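Reviews > Household > Laundry > Cloths and Towels

Print this page | E-mail this page

Brandão Blue Cleaning Cloths, pack of 56
Reviewed by Anwara Pramanik
2020-04-02

I bought these in March to replace a drawer of old T-shirt rags. The pack comes pressed flat in a paper band, and the cloths are thinner than they look in the catalog. After the first wash they puff up and get softer.

They are a plain mid blue with a stitched edge. I washed six of them alone in warm water before using any. The water came out faintly blue that time and clear the next. I would still keep them away from white shirts for the first two washes. Drying on low heat works fine. On high heat the stitching pulled in on two of them and they no longer fold square. They still wipe.

For dusting shelves and wiping down tables they do the job dry. For windows they need to be damp and well wrung out, and a second dry cloth takes off the streaks. Grease is the weak point. A cloth used on the stove top needs a soak in detergent before it goes in the machine, or it comes out with a gray patch.

I sort mine by hand after drying, one pile for the kitchen and one for everything else. It helps to pick each cloth up by the middle and give it one shake. The edges drop and you can find the corners. If you grab a corner first, the rest tends to stay bunched up, and you end up smoothing it on the table anyway. Folded in thirds and then in half, they fit a shoebox-sized bin standing on end.

Lint is low after the third wash. Before that, expect some on dark surfaces. Skip fabric softener. I tried it on one load and those cloths pushed water across the counter until I had washed them twice more without it.

I also tried the Zuvevo cloths, which are thicker and hold more water. They take much longer to dry on a rack and the pack is smaller for the same price. Sérgio Fonseca reviewed those for this site last year and liked them for floors, and I agree with him there.

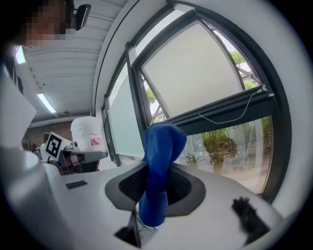 For daily wiping I would buy the Brandão pack again. I would like it better with a care label on the band, and a smaller pack for people who don't have the drawer space. Four out of five.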